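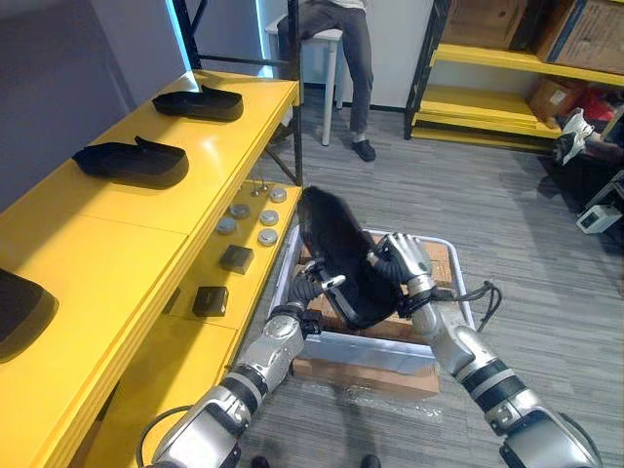
patchwall_gh
Posted 2026-01-26
Okay, I finally have all of my fire department hockey patches in one place and I need opinions on how to show them! The count is 101 as of this morning, mostly charity game shoulder patches plus a few team crests that came off old practice jerseys. I've been keeping them in binders, and they look great in binders, but no one ever sees them. What I keep coming back to is the way it's done with the yellow shelving with black shoe-shaped pieces set out along the top and the small stuff on a lower tier. You look at the top first and then your eye drops down. So I'm thinking big back patches up high, shoulder patches on a step below, and maybe the coins and pins down there too. Has anyone built something stepped like that for patches? Did they stay flat?

rinkrat_Okness
Love this. I went stepped two years ago for the Okness Fire vs. Police games and I'm never going back to frames. Mine lean on little plate stands from the craft store. The twill ones stand up fine. The fully embroidered ones curl forward at the top after a few months, so I put a piece of mat board behind each one (acid free, please, don't use cereal boxes like I did the first time).

threadcount
I'm going to be the wet blanket. Open shelves are rough on patches. Dust gets down in the stitching and you can't really wipe it out, and if there's any sun in that room your reds will go pink. Get a shadow box with UV glass or leave them in the binders. I have a 1998 Urnitz Ladder Co. patch that I ruined on a bookshelf in one summer. August did most of it.

patchwall_gh
Ouch, sorry about the Urnitz! Is that the one with the crossed sticks and the ladder behind? I've been looking for that one forever. The room faces north, so I'm less worried about sun, but the dust point is fair. I do have a dog.

threadcount
That's the one. Crossed sticks, ladder, gold border. There's a second run with a yellow border that gets sold as the gold. Look at the back, the second run has the plastic backing.

Plirix_goalie
Disagree with threadcount on this, and I say that as someone who owns four shadow boxes. Patches were made to be worn on a sleeve in a smoky rink by a guy getting slammed into the boards. A little dust is fine. Rotate them every few months and nothing gets enough light to matter. Half the fun is having people pick one up and ask about it!

threadcount
People picking them up is exactly the problem. Skin oil. But it's your collection, do what makes you happy.

rinkrat_Okness
You could split it. Put out the ones you have doubles of and keep the singles in the binder. I have 2 of nearly everything from the Juhász Memorial game, so those live on the shelf and I don't think about them.

patchwall_gh
Splitting it might be the answer. I have doubles of maybe a third. Speaking of the Juhász game, does anybody know how many of the anniversary patch were made? The seller told me 500, and I see it come up way too often for that.

Xuelian Lü
I helped with the patch order for that one. It was 1,513. We ordered 1,500 and the shop sent the overruns in the same box. The 500 number comes from the first batch, the ones sold at the rink door, and those have a merrowed edge. Everything after that was laser cut. The money went to the burn camp either way, so please don't feel bad if yours is a later one.

patchwall_gh
Xuelian, thank you!! I just ran and checked and mine is laser cut. Still one of my favorites, that blue is so good. Updating my list now.
- Ghizlane Benmoussa

Plirix_goalie
Mine's merrowed and I got it out of a dollar bin at a swap, so there's hope for everybody.

threadcount
Of course you did.

rinkrat_Okness
Ghizlane, if you do build the stepped thing, make the steps deeper than you think. I cut mine at four inches and the back patches overhang. Six would have been right. Also paint the risers something dark, the white borders really pop.

patchwall_gh
Six inches, writing it down. I was leaning toward a bright color for the whole thing, though. Would that fight with the patches?

Plirix_goalie
Go bright!

threadcount
Gray.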